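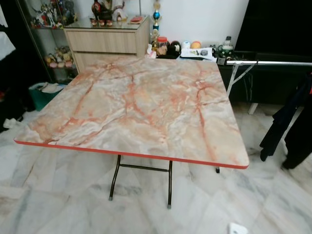 How level does the table have to be before I bolt the arm down?

Level enough that a marble set in the middle of the top stays where you put it, or wanders so slowly that you lose interest in it. The Denik arm corrects for a small tilt during homing, but it can't correct for a top that rocks each time the shoulder swings, so spend your patience on the rocking first and the tilt second.

Section 4. Setting up the work table

By now you have the base plate drilled and the arm lying in its foam, and I know how tempting it is to skip straight to the wiring. Please don't. Ülle Koppel and I built our first Denik on her kitchen table in December, and most of the faults we chased for two weeks came from the furniture.

Any sturdy table with a top at least 60 cm on each side will do. A folding table is fine, and plenty of builders use one at home so the whole thing can be put away before dinner. The ones with a crossbar between the legs are the best of the folding kind.

4.1 Placing the table

1. Open the legs all the way and push on each one until you're sure it has locked.

2. Stand the table on a hard floor. On tile, try to keep the feet off the grout lines, and turn the table a little if you have to. It doesn't need to be square to the room.

3. Press down on each corner in turn. If a corner dips, slip a thin rubber pad under that foot and try again.

4. Walk around the table with your own arm stretched out over the top. The Denik reaches farther than you expect, and anything that hangs near the table (coats, laundry, curtains) will sooner or later be grabbed by it. Move what you can and turn the table away from the rest.

Caution: Keep children and pets out of the room whenever the power supply is plugged in, even if the arm is parked. A parked arm can still drop at the elbow if the brake lead works loose.

4.2 Fixing the base plate

1. Wipe the top with a damp cloth and dry it well. Smooth tops hold a film of polish that you can't see, and the rubber mat will creep on it.

2. Lay the mat down with the ribbed side up, then the base plate on the mat, with the cable notch facing the back.

3. Fit the two Gosside clamps, one on each side of the plate. Put a scrap of wood between each clamp and the underside of the table.

4. Tighten the clamps by hand, a little on one and then a little on the other, and finish with 9 Nm on the wrench. Don't go past that on a hollow top, or you'll hear it crack.

Note: If your table has a raised or soft edge band, set the clamp pads inboard of it. Saulius Rätsep sent me the longer clamp arms he cut for this, and the drawing is in the Luton folder with the other printed parts.

4.3 First check

1. Set the arm on the plate and start all four bolts before you tighten any of them.

2. With the power off, swing the arm slowly from one side to the other. Watch the feet of the table while you do it, and put a hand on the top to feel for a shake.

3. Run the Kong homing routine at 20 percent speed, with one hand near the stop button.

4. Check the clamps again after 16 cycles. They always settle a bit on a new mat.

If the homing routine stops with a base fault, go back to 4.1 step 3 before you touch any settings. When the check passes, leave the arm clamped and carry on to Section 5, where you'll need the long cable and the bag of ties.

Last revised 2020-02-15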